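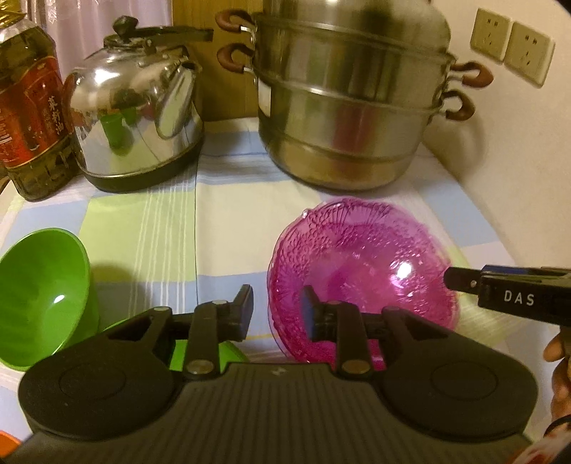
Two hand-held grippers at the table, with a pink glass bowl and a green plastic one. Steamer and kettle behind.

Can a machine do it yet? Kitchen and workshop chores, job by job
By Souad Bouzid
Drerkusero Home Tips > Kitchen > Machines and gadgets
Updated in March

Readers keep asking whether it's time to buy a machine for the chores they hate. The answer depends on the chore. I have sorted the common ones below, with tips for doing them by hand in the meantime and a few for getting more out of the machines you may already own.

Floors
Yes, for the most part. A robot vacuum will keep a hard floor decent between proper cleans. I have had a Jitevard for two years. It cost $400 and it still can't cope with the fringe on the hall rug, so I fold the fringe under and put a strip of double-sided tape on it.

Tips:
Pick up charging cords before every run. Socks too.
Empty the bin while it's half full. Suction drops off well before the light comes on.
Cut hair off the brush with a seam ripper. Scissors nick the bristles.
If it gets stuck under the same cupboard every time, a length of pine batten along the kickboard will keep it out.

Washing dishes
The dishwasher has done this for decades, and it is still the best household robot you can buy. What it doesn't do is the loading and unloading, and that is what people mean when they ask me about this one.

Clearing the table and putting bowls away
Not yet, in an ordinary home. Picking up a bowl sounds simple. Look at the pink one in the photo, though, with its scalloped rim and raised pattern. You can see into it and partly through it, and it throws back light. Clear and shiny things are hard for a camera to judge, and a rim that goes in and out gives two fingertips less to close on than a straight one does. A plain plastic bowl in one solid colour is easier to see and more forgiving if it's squeezed or dropped. When it's lying on its side, the machine still has to work out which way the opening faces before it can grip it sensibly.

A patterned tablecloth doesn't help either. We look past the checks without thinking about it. A machine has to be taught to.

Tips for doing it by hand:
Stack plastic with plastic and glass with glass. Mixed stacks are how rims get chipped.
Put a square of paper towel between pressed glass bowls. The raised pattern scratches the one under it.
If two glass bowls jam together, stand the lower one in warm water and fill the upper one with cold. Wait a few minutes and twist gently. Never use boiling water.
For grease in the grooves of patterned glass, use an old soft toothbrush and dish soap. Baking soda is fine on plain glass but it lodges in the pattern.

Stacking steamers and pots
Not yet. A tiered steamer is a two-handed job. The tiers have to sit square or steam escapes at the joint, and you feel for that more than you look for it. Sometimes you need a quarter turn before the tier drops in.

Tips:
Line up the handles on every tier before you put the lid on. It looks tidier and you can lift two tiers together safely.
Store the tiers with the lid upside down on top if your shelf is low.
White spots inside a stainless pot come off with a splash of vinegar and a rinse.
Dry the outside with a cotton cloth while it's still warm if you want the shine.

Kettles
A kettle with an automatic shut-off is all the automation most people need. For stovetop kettles, descale with one part white vinegar to two parts water, bring it to the boil, leave it for 30 minutes and rinse twice. Wipe the outside at the same time. Cooking oil in the air settles on anything kept near the stove and gets sticky if it's left.

Pouring oil and other liquids
Measured amounts from a fixed dispenser, yes. Pouring from a big bottle into a pan, no. The weight shifts as it pours, and the neck glugs. By hand, turn a large bottle so the opening is at the top of the neck when you tip it and air can get in past the oil. Better still, decant a week's worth into a small bottle and keep the big one in a dark cupboard.

Folding laundry
Slowly, in demonstrations. The Rornura folding cabinet I tried at a home show was priced at $1,458 and you had to clip each shirt on yourself. By the time I'd clipped it I could have folded it. Towels went through well enough.

In the workshop
The picture is better here, as the work repeats and you can bolt things down. Ait Ali, the joinery down the road from me, has a small feeder arm that loads drawer fronts into the sander. Every blank is the same size and starts in the same spot. They paid just over $2,000 for it second-hand and it runs most mornings. It doesn't sort offcuts or sweep up.

If you are thinking of something similar for a home shop, start with jigs and stops. A bench stop and a toggle clamp will save more time than an arm will in a one-person shop. Mark the floor with tape where stock should sit. Fix your dust extraction too, as sensors don't like sawdust any more than you do.

Before you buy anything
Ask to see it do your chore with your things. Bring a bowl from home if the shop will let you. Find out what happens when it drops something, what the replacement fingers or brushes cost, and whether it still works with the internet off. Then measure the cupboard it will have to live in.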